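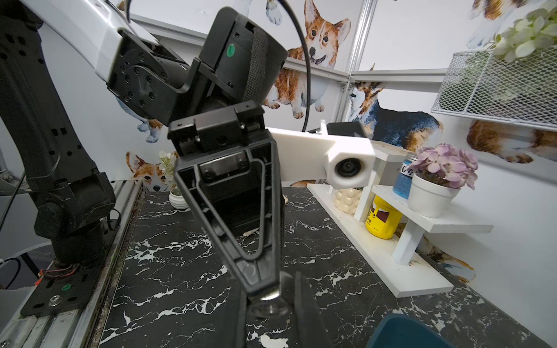 Figure 1. Gripper and white printed camera bracket, from behind the wrist.

Building a Two-Arm Bench in a Shared Workshop
Session 2: Mounting, Cables, and What a Demo Proves
Plurnwood Workshop evening course
Notes by Yevdokiia Boiko

Last session ended with someone asking when the arms would "do chores." I said I didn't know, and I still don't. Please read these notes before you order any parts, particularly if you have been watching build videos.

1. The frame

Aluminum extrusion is the usual choice for a home build and I have no real quarrel with it. It goes together with hex keys and it comes apart again when you find out you put a rail in the wrong place. What I do quarrel with is the claim that it's "rigid." A single rail is fairly stiff. A box of rails is as stiff as its corner brackets, and most people tighten those once and never go back.

Test it before you bolt down an arm. Push sideways on the top rail with one hand and watch a mark on the tabletop. If the mark moves against the rail, so will everything you measure later. Add a diagonal and push again.

If you cut your own rails in the shop, 600 mm pieces fit the saw stop without moving it. Longer ones need a second person at the far end.

Bolt the arm bases to the front rail or to something equally solid. Clamps are fine for an afternoon. They creep, and you will blame the software.

2. The camera bracket

A printed bracket hanging off a gripper is a lever with a lens on the end. Most of the published files I've tried were drawn by people who looked hard at the view and very little at the load. Check these:

Does the bracket flex when you press on the lens housing with one finger? Print it thicker, or shorten it.

Do the screws go into plastic or into metal? Screws into plastic loosen. Mark the heads with paint so you can tell.

Can the wrist turn all the way in both directions without the bracket hitting the arm? Turn it by hand with the power off. Do not trust the model on the screen for this.

Where does the cable go at full reach? A loop that looks generous at rest can be tight at the far corner. Leave slack at the wrist and again at the base, and tape it before you tie it. You'll be moving it.

The Zivham bracket file, which several of you have already printed, fits well enough. Its instructions say no calibration is needed. I would ignore that sentence.

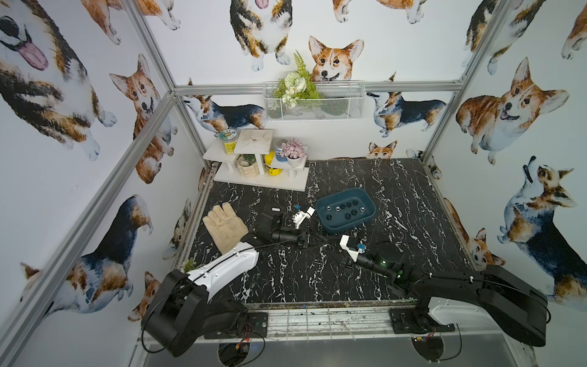 Figure 2. Both arms reaching in toward the middle of the table. The teal tray holds hex nuts.

3. Two arms, one table

Ask what the second arm is for. I mean it as a serious question. A second arm doubles the cabling and the cost, and it adds a kind of failure that one arm can't have, where the two of them want the same piece of air. There are good answers (one holds while the other works, or one steadies a container). "It looks more capable" is a poor one and I hear it most.

If you do go ahead, move each arm by hand through its whole range and note where the ranges overlap. Keep the first exercises out of that area. Then do one slow exercise inside it, with your thumb on the stop switch and your face outside the frame.

Small loose hardware is a hard test for any gripper. Nuts roll, they stick to each other, and a dark nut on a dark patterned surface gives the camera very little to go on. I'd start with something larger and duller. Those who insist on nuts should at least write down where each one began.

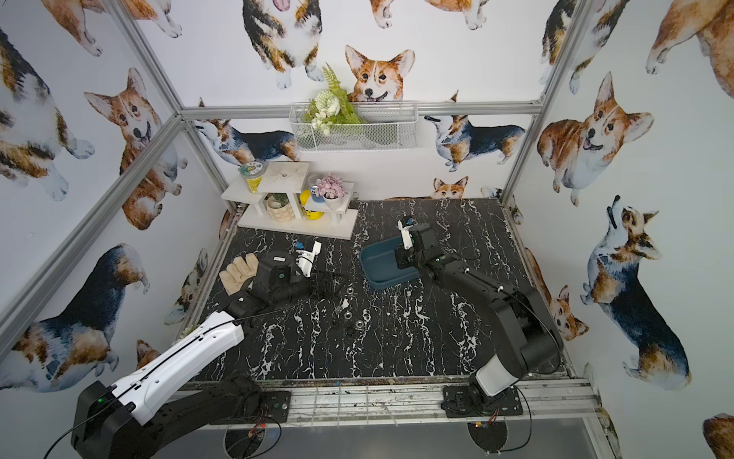
Trays cause arguments too. A finger closed on a rim tells you that a finger can close on a rim. It doesn't tell you the arm could lift that tray loaded, or set it down level, or do any of it again after the tray has been nudged sideways. Write your claim down before the run, in one sentence, and let another student decide afterward whether it was met.

4. Counting attempts

Güler's build log is worth reading for one reason: it lists 245 attempts, including the bad ones, with a word or two on each. "Missed." "Dropped at edge." "Cable." You can learn more from that column than from his finished video, which is set to music.

The Zerkden kit booklet gives a success rate and no number of attempts. Treat a rate like that as decoration.

For your own log, record:
attempt number
starting position of the object
which arm moved first
what happened, in plain words
whether anyone touched anything

That last line is the one people leave out. If you straightened the tray between runs, say so.

5. Before next session

Do the push test on your frame and bring your notes.
Turn both wrists through full range, power off, and sketch the cable path.
Read the first pages of Güler's log.
Do not buy a third camera.

Handout revised 17 April 2022. The stop switch wiring sheet is separate and you need to sign for it.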